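**May, play food bench, notes after lunch**

Back to the purple piece for the Urker set. Sixten Westerberg wants it signed off as "reads as eggplant at arm's length" and I'm still not convinced. My complaint from last time stands: with the cap end turned away it could be any purple lump. The cap does nearly all the work and it's a small cap.

Set up on the wood table inside the clear panels, overheads on, no extra lamp. The Villca sheet says to judge color under whatever light the room has, so that's what I did. I don't love it. The finish is glossy and picks up highlights, and those shift the purple more than any paint change we've argued over.
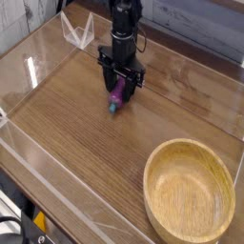

*Purple piece just over the tabletop, cap end down. Cap reads light blue in this one.*

The cap color is my main gripe. The spec from Wovadcombe says green, full stop. I'd call it blue at one angle and something greener at another. Sixten says that's the room. Maybe. I'd want the same piece next to a window before I accept that, and I'd want the Fumulier swatch card on the table with it. The card is still missing from the drawer, so everything I write about color today is opinion.

Length and shape are fine. No argument there.

Next question was the bowl. The plan for the set is a bowl plus 4 vegetables, and the claim in the draft copy is "everything fits." I doubt it. Shallow bowl, thick rim, so some of the width is rim you can't use.

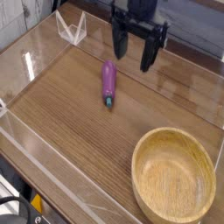 *Eggplant on the table, wood bowl lower right, empty. Cap looks teal-green.*

I do like the honey color of the bowl against the darker table. That's the one thing I'd keep without a fight.

To do:

- find the Fumulier card, or order another
- fit check with all 4 pieces in the bowl, lids off the sample bins first
- ask Wovadcombe which green they mean
- hold the order of 266 until the cap is settled — Sixten disagrees, noted
- 20 minutes by the window, same piece, before anyone repaints anything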